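Speaker notes: Door contact fault on the Kema base
Ollora internal safety talk, Wed 15 April
Slot is 22 minutes including questions. Leave the last 5 for questions.

Slide 1. Title
Say which site: Jotitia office, second floor, break room route. Most of the room will have walked it. The robot is the Kema mobile base with the standard mast, running the delivery task between the print room and the kitchen counter.

Slide 2. What happened
The base entered the break room doorway with the door partly open. It classified the opening as clear and started through. The mast bracket touched the door edge. The door moved, then stopped moving, and the base kept commanding forward velocity. Wheel current rose. The contact stop should have fired at that point and did not. The base pushed for 10 seconds before the drive controller tripped on its own thermal limit.
No injury. Damage was a bent bracket and a mark on the door. State this early, people will be waiting for it.

Slide 3. Why the opening read as clear
The costmap is built from the base lidar, which scans one plane close to the floor. A door seen nearly edge-on returns very few points in that plane. The filter drops clusters under a minimum size to suppress chair legs and cable noise. On this run the door edge fell under the minimum and was removed.
The head camera had the door in view on approach. Its output goes to the task planner for finding the counter. It was not wired into the costmap.
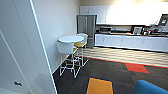 Slide 4. Why the contact stop did not fire
Spend the most time here. A bad map is expected now and then, and the stop is there to cover it.
The stop compares commanded and measured wheel speed. If the difference stays over threshold for a set time, it cuts the drive. On carpet the wheels slipped in short bursts. Each burst brought measured speed back near commanded speed and reset the timer. The log shows 233 resets in the one event.
If asked: the timer was tuned on hard floor. Carpet was listed in the test plan and signed off from simulation.

Slide 5. Log plot
Point to the current trace first, then the timer trace under it. Current is high and flat the whole way. Any check on current alone would have caught this.

Slide 6. Changes made
Timer replaced with a leaky counter, so a short slip lowers the count but does not clear it.
Second, independent check on wheel current, running on the drive controller.
Depth from the head camera now feeds the costmap up to mast height.
Doorways marked in the map carry a lower speed limit. If the door angle cannot be measured, the base stops outside and calls for help.

Slide 7. Still open
The Tsao bumper strip covers the base only. Contact at mast height is still inferred. A mast sensor is on order and will not be fitted before October.
Glass doors have not been retested. Until they are, those routes stay disabled.

Slide 8. Requests
If you see the base pushing on anything, press the red stop on the rear panel and leave the robot where it is. Do not power it off, the buffer holding the raw wheel data is lost on shutdown.
Report light contacts too. Two earlier touches on this route were found in the logs afterward and had never been reported.

Backup slide: threshold table, only if someone asks for values.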